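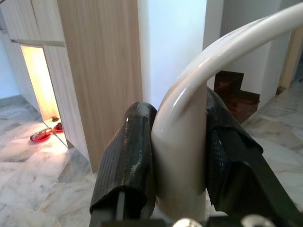 White tube with a bend, and the lit niche with the two red bowls behind it.

Home Interiors, Unit 3: Low Niches and Floor-Level Storage
Notes by Tanvir Fakir
Last updated: August

OK, so last session we got stuck on wall cabinets and I promised I'd get to the low stuff. I love a low niche! It's the part of a tall cabinet that most plans fill with a drawer, and then the drawer fills up with chargers and birthday candles. Leave it open down to the floor and you get a little room of its own (great for bowls, shoes, a basket, whatever lives at ankle height in your house).

Look at the light first. It's a warm yellow-orange, and against a marble floor and pale surroundings it really glows. I'd go warm nearly every time with light wood grain - a cool white strip makes the same wood look gray by dinner time. Hide the fitting behind the front lip if you can, and put it on its own switch. I forgot the switch in my first kitchen on Kassa Street and spent 400 dollars having the wall opened up again.

Next, color. Two red bowls, one larger and one smaller, and your eye goes straight to them. Red under warm light gets richer, blue tends to go muddy. Try it at home with a lamp and two mugs before you buy anything.

Floors. Marble is lovely to wipe and horrible to drop things on, and it does stain if you leave something acidic sitting there. Bowls that stand right on the floor need a quick wipe underneath too. If the cabinet side runs all the way down, seal the bottom edge of the panel, mop water gets in there before it gets in anywhere else.

Sizes, for your drawings:
Opening height: 20 inches is comfortable for reaching in
Depth: 19 inches if the cabinet allows it
Gap from the light to anything stored: 3 inches at least

For next time, draw one low niche for your own place, front view and side view. Mark where the light goes and what you'd keep in there. Almost 20 of you sent the last drawing without a side view, so please check! The Umalora sample box is by the door if you want to borrow wood chips for matching.

Related notes
Unit 2: Wall cabinets and the Savemport apartment plan
Unit 4: Stone floors, sealing and cleaning
Reading: The Provell hallway, before and after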